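Hi all,

Time for my halfway report on the Klinhom oral history project, and I'm happy to say we're in better shape than I feared when I wrote to you in January! The grant has gone mostly where I said it would (recording, typing up, bus fares), with one wobble that I'll get to.

We now have 41 interviews recorded and 19 of them fully typed up. The target is 50, so the recording side is nearly home. The typing is slow. People in Stirkham talk fast, they talk over each other, and half of them go back to correct a cousin's birthday forty minutes later. I love it, but it eats evenings.

My favorite so far is a pair of sisters who worked at the old Trurnow cannery and still disagree about which door the foreman used. I let them run on for two hours and I'd do it again.

Now the wobble. I put $500 down for printing the booklet, and the quote came back higher once I asked for a sewn spine. I'd like to go with staples and keep the page count. If you'd prefer the nicer binding with fewer stories, please tell me before I sign off on anything.

Sovedcombe library has offered us a wall for the listening exhibit, plus two pairs of headphones. I still need written permission from nine families before their voices can go up, and the letters are out.

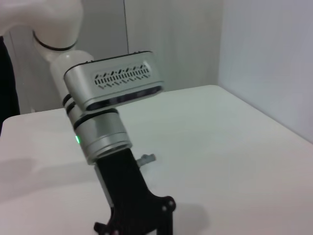
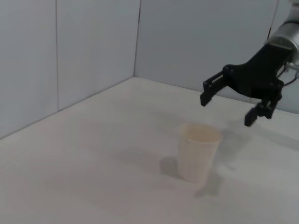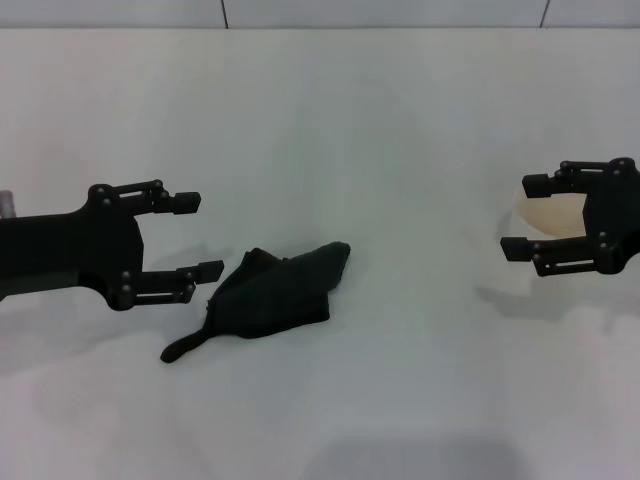
Jaruwan Tanasarn

Jul 23, 2018

P.S. The receipts are in the usual folder, apart from the bus tickets, which I'm still taping onto sheets of paper. I'll scan them with the next batch. Could you also let me know whether the final report still goes on the old form? I have a copy saved but it asks for a fax number.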